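The rings on my mother's table

Reading time: 4 minutes

Print this page
Send by e-mail

When I moved to this country I brought two suitcases and one table. The table came later, by ship, and it cost me more than it is worth. It is a small round table of walnut which stood in my mother's kitchen, and on the top it has a great number of white rings. Every ring is from a cup. I know which chair was my aunt's, for the rings on that side are very close together. She drank coffee without stopping and she never used a coaster in her life.

In my family a coaster was considered a thing for guests. We had a set of them in a drawer, with the price still on the bottom. If somebody important came, my mother put them out, and when the person left she washed them and put them back. For us there was the bare wood. I think many families have a drawer like this.

I started to think about coasters in December, when I was invited to dinner by a colleague. I put my glass on her table and she moved it, without saying a word, five centimeters to the left, on a small square of cork. I was ashamed for the whole evening. Later I understood that she was not angry, it was only her hand that did it. But after this I began to look at what people put under their cups, and I found that it is a subject with more opinions in it than I expected.
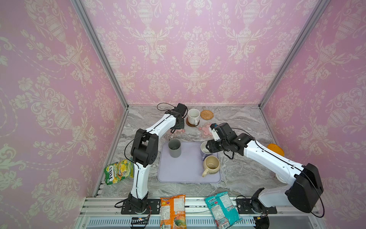
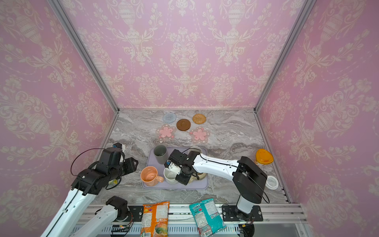
Woven ones, a plain one, and in the next picture a pink flower.
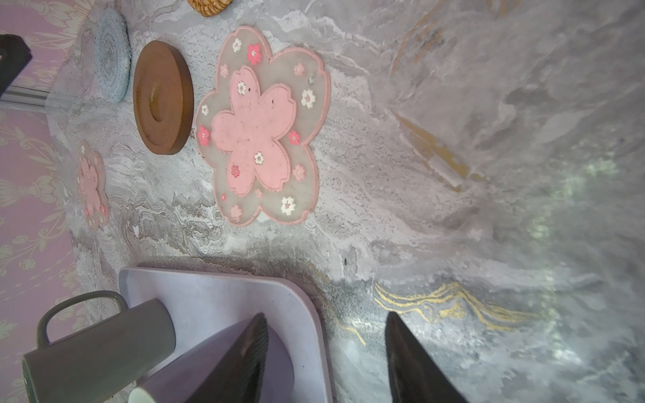
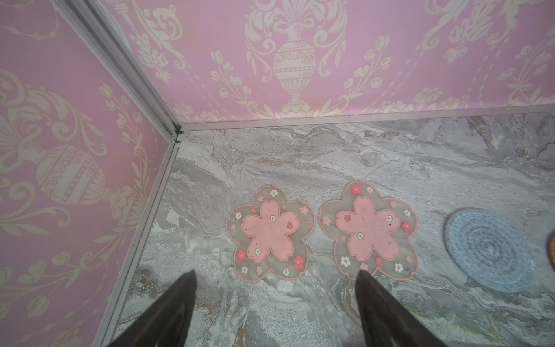
Huenchumán, 21st January

I will write down what I have learned, in case it is useful to another person with an old table.

Cork is cheap and it drinks the water well, but it stains. After one month of tea my cork ones looked older than the table. Also they are light, and on a humid day they stick to the bottom of the glass and travel with it up to your mouth, and then they fall in your soup. This happened to me twice.

Rattan and other woven ones are the most beautiful for me. They let the air pass. The problem is that they let the water pass too, so under a cold glass they do almost nothing. I use them only for hot cups with a dry bottom. A thin-stemmed glass does not stand well on them, so be careful with wine.

Silicone is the most practical and I resisted it for a long time. It does not slide, you can wash it with the dishes, and it comes in every silly shape. I was told it can leave a mark of its own on a waxed surface if you forget it there all summer. I have not tested this and I do not want to.

Stone is heavy and serious. If you buy stone, look if there is felt underneath. Without felt you protect the table from the water and you scratch it with the coaster.

As for the white rings which already exist, the man in the Droder hardware shop sold me a paste called Vuvidum. You rub it along the grain with a soft cloth, wait 15 minutes, and wipe. I tried it on one ring, the smallest, near the edge. It became paler, and if you did not know where it was you would have to search. So the paste works, at least on a small ring.

Then I closed the jar. I had planned to do the whole table that Sunday, I had even put newspaper on the floor. But I looked at the side where my aunt sat and I did not want to continue. The jar is now in the drawer with the batteries.

I bought six coasters at the market in Pleltov, two of them woven, and they are on the table every day, not in a drawer. My own cup goes on one of them in the morning. When I telephone my mother she asks if the table is well, and I tell her yes, it is well, and she asks if I am using the good coasters or the other ones.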